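标签：职场｜自动化｜打工人连载
阅读时间：约8分钟

我们保洁部今年开始“和机器人协作”了，开个串讲讲。先说结论：腰好了一点，眼睛坏了一点，会多了很多。

背景：我在Tukia做短租公寓保洁的排班，前年之前自己也下房。公司管着Zarnov大楼里的一批公寓，客人退房，我们进去，把别人的假期收拾干净。排班这活说白了就是每天早上告诉大家坏消息，然后中午再告诉一遍。

去年10月，老板Grigore Costache在茶水间宣布，厨房台面这一块以后要交给机器人。他用的词是“释放”。我们几个互相看了看，都在想自己会被释放到哪里去。

释放到了二楼，原来放床单的那间。床单搬去了地下室，房间里摆了几张桌子、几块屏幕，门上贴了张纸：“训练中心”。暖气还是按床单的需要配的。

机器人的项目叫Erkley。它真正上岗之前，要先在电脑里的厨房练。墙是贴的木纹，地板橙得很有自信，台面上散着该收的和不该收的东西。我第一次看见的时候问，这户谁租的。技术那边说，没有人租，这是生成的。难怪没有差评。

Sânziana Ene是我们组里收厨房最快的，以前一套小户型厨房，我在走廊上打完一个电话她就出来了。现在她的岗位叫“任务评审员”。工作内容是看机器人在电脑里收厨房，然后写它哪里不对。

她写的第一条评审意见是：“你先站好。”

技术组把意见退回来了，说要具体。她改成：“你先站好，站到台子前面，不是站到过道里想事情。”这条通过了。

后来她又写了一条：“进厨房先看，不要先伸手。”技术组的Emanuel Cârstea很喜欢这条，拿去放在汇报第一页。Sânziana问有没有奖金，Emanuel说有署名。署名是“领域专家”。

我查了一下领域专家的工资，外面的和我们的，是两个领域。

说说具体怎么干。每天早上系统派下来一批片段，每段是机器人在某个假厨房里的一次尝试。我们给它定顺序：什么先收，什么后收，什么别碰。听着很简单，真写下来才发现，我们干了这么多年，没有一个人写过自己是怎么收台面的。

比如抹布。台面上有一团灰的东西，你进门瞟一眼就知道是抹布还是客人的塑料袋，是扔还是洗。机器人要你说清楚“瞟一眼”是瞟什么。我们为这个开了两次会。

第一次会的结论：看褶子。第二次会的结论：看褶子不够，要捏一下。于是现在规则里有一条“不确定时轻捏”。Costel Hodoroagă说，这条他结婚的时候要是有人告诉他就好了。会议纪要把这句也记进去了。

再比如遥控器。厨房台面上为什么会有遥控器？因为有人一边热饭一边换台。我们的规矩是放回客厅茶几，但如果看着像手机，就绝对不碰，拍照，打前台电话。机器人问（好吧，是技术组替它问）：像遥控器又像手机的，算什么？

我说算客人的。凡是分不清的都算客人的，这是保洁行业的第一条定律，也是我在这里没被开除的原因。

这条现在写进了Erkley的规则，排第7。前六条都是关于别撞到东西的。我觉得顺序有待商榷，已经提了，回复是“已收录”。

说到数字。系统给每个人记评审量，上个月我们组的总数是3,029段。Grigore在群里发了这个数字，后面跟了三个鼓掌。以前我们收房，他也记数，后面不鼓掌。所以要说自动化带来了什么变化，至少多了鼓掌。

机器什么时候进真房？目前定下来试点19套，都在Zarnov低楼层，都是厨房比较规矩的户型。Costel看完名单说，这些本来就是最好收的。对，好收的给它，油锅和小孩住过的还是给我们。

这件事我跟Grigore谈过一次。以前排班，我会把好收的房和难收的房搭着给，一个人上午啃一套硬的，下午喘口气。好收的都拿走之后，大家一天下来全是硬的。房数没多，人更累了，而报表上写的是“人工负荷下降”。

他听完说，这个角度很好。然后问我能不能做个表。

我做了。表上有一列叫“难度”，我让下房的几个人自己打分。Costel给每一套都打满分。我找他谈，他说你去收收看。我去收了一套。我回来没改他的分。

（那套的灶台我就不描述了，正在吃饭的人可能会刷到。）

公平一点，也说说好的。Sânziana的手腕以前一到冬天就得缠着，现在不缠了。她自己说的，坐着上班第一个礼拜特别心虚，总觉得领班要进来骂人，后来想起来领班就坐她对面，是我。

Costel不愿意上二楼。他试了两天，说看别人干活干得那么慢，血压受不了。我给他换回去了，他现在是唯一一个主动要求下房的人，走路都带风。排班软件把他标成了“未转型”。他要求我打印出来，贴在他柜子上。

还有个变化我没想到：大家说话变了。以前在走廊上是“那谁，拖把”。现在Sânziana管端盘子叫“抓取”，管放下叫“释放”，跟老板那个“释放”是同一个词，她说这就对了，意思也差不多。

午饭的时候她对我的饭盒说“目标已定位”。我护住了。

也有吵起来的时候。上个月公司请了Morelli来讲课，是家做流程咨询的，派来的人叫Cletus Sorensen，鞋很干净。他在白板上画了个金字塔，说最底下是“重复性体力劳动”，往上是“认知劳动”，我们正在往上走。

Sânziana举手问，那她以前收厨房的时候，脑子是放在哪里的。

Cletus说这是个好问题。我注意到这些人一说好问题，后面就是茶歇。

但她那个问题我回家想了挺久。我们现在一天天往系统里写的，全是以前就在她脑子里的东西：先干后湿，从里往外，盘子先摞起来再擦台面，瓶子拿起来看看底下有没有一圈印。以前没人付钱给她想这些，默认是手自己会的。现在要教机器了，忽然就叫认知了，还开了张发票给Morelli。

钱的部分，简单说：评审岗每个月比下房多400，但是没有小费。枕头底下的、冰箱上压着的、“谢谢你们”纸条包着的，都没有了。有几个人算完账，又问我能不能换回去。我说我去申请，申请表里“换岗理由”是下拉菜单，没有“小费”这一项，最接近的是“个人发展”。

我都给选了个人发展。

昨晚睡不着，把下礼拜要评的片段先翻了几段。一条长厨房，看着像火车车厢，台子上东西倒不多，夹爪举着，冲着天花板。我盯着看的时候发现自己在心里排班：这套要是真的，给谁收，收多久，地板用哪种拖布。

给Costel吧，他喜欢长台子，从头擦到尾不用拐弯。然后我意识到我在凌晨给一套不存在的房子排人，加班费怎么填都填不进系统。 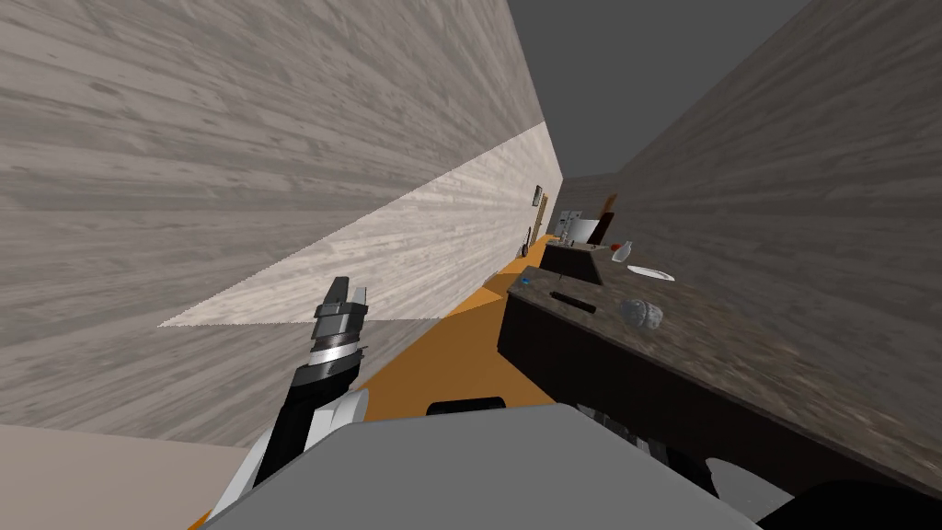
早上跟Sânziana说了这事，她说她更严重，她做梦梦见自己在给自己写评审意见，第一条还是“你先站好”。

至于以后。Grigore说试点顺利的话，夏天扩到高楼层。我问那我们这组人呢，他说会有新的机会。我问什么机会，他说比如浴室。

电脑里的浴室还没生成出来，床单房的桌子已经又加了一张。我去问能不能顺便给暖气加一片，行政让我写清楚暖气片属于哪类设备。我选了“其他”。

有人问会不会失业，统一回一下：目前没有，合同都续了，续的是“评审及保洁”，两个活，一份合同。Costel那份把“评审及”三个字用圆珠笔划掉了，人事居然也收了。

先到这，楼上有套提前退房，客人留言说“厨房稍微有点乱”。干过这行的都知道“稍微”是什么意思，Costel已经在换鞋了。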